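Medina, 14 Sep 2022

Floltum opens clothes and bedding collection in Medina

Floltum starts today a home collection of clothes and bed linen which families do not need any more. The service is called Allow and is open 365 days a year. Households can give their things in a box or in a bag — both are accepted, and washing is enough, ironing is not necessary.
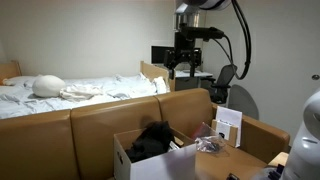
One household in the trial wrote to us that the bedroom took a whole afternoon, and that it was easier to decide about the sheets than about the black clothes.

The trial in Fakcombe brought in 1574 items from nine streets. Collections for October can be booked now at the Floltum office in Medina.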